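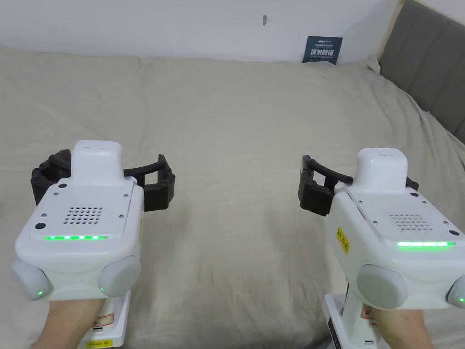

I moved from Kao to Trestport in March, and since then I have been trying to learn how to sleep again. I want to write a little about it, because several people asked me in the comments of the last post and my answers there became too long.

In Kao I lived above a bakery. The bakers started work in the night, and I heard the trays and the radio, and I slept like a stone. My room in Trestport is on a street where after ten o'clock there is no sound at all. You would think this is better. For me it was terrible. I lay on my back and listened to the refrigerator.

The first thing I tried was tea. I bought a box of Kikano, the herbal one with the yellow label, and drank a big cup every evening before bed. It has a nice taste, a bit like hay and honey. But a big cup of any liquid before bed has a consequence, and the consequence came every night at three. Now I drink it after dinner, a small cup, and I think of it as dessert.

The second thing was the telephone. I know that everybody gives this advice and I was tired of reading it. I did not put mine in another room. I only stopped to charge it beside the pillow, and moved the cable to the desk. The difference was bigger than I expected. When I wake up in the night I do not know what time it is, so I can't calculate how many hours are left and become angry about them.

I also changed the sheets. The old ones were a polyester mix which I bought as a student, and in summer they felt like a raincoat. I ordered cotton from Limport and paid 40 for the set, with two pillowcases. They are a little rough for the first weeks and they wrinkle immediately, so if you like a smooth bed you will suffer. I wash them every second Sunday and I don't iron.

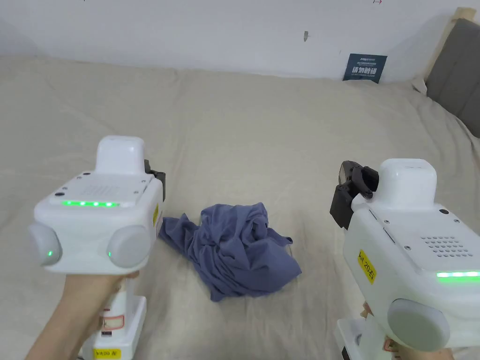
Pale sheet, wrinkles included.

About reading I have a mixed opinion. A good novel keeps me awake, this is the purpose of a good novel. For some weeks I read a history of canals, 500 pages, very serious, and I was sure it would help. Then I began to care about the canals. Now I read old recipes in my mother language, which is calming, and sometimes I cook one of them on the weekend.

What still does not work is Sunday night. I go to bed at the same hour, the same tea, the same dark room, and I lie there and write emails in my head. My doctor told me to get up after a while and sit in a chair until I feel sleepy. I do it, but the chair in my kitchen is very hard, so perhaps I must buy a better chair first.

In November I will try to open the window a little, even when it is cold. My neighbors from the north say it is normal and that they do it also with babies. If you have tried this, please write to me what kind of blanket you use, because mine is thin and I would like to order a new one before the first frost.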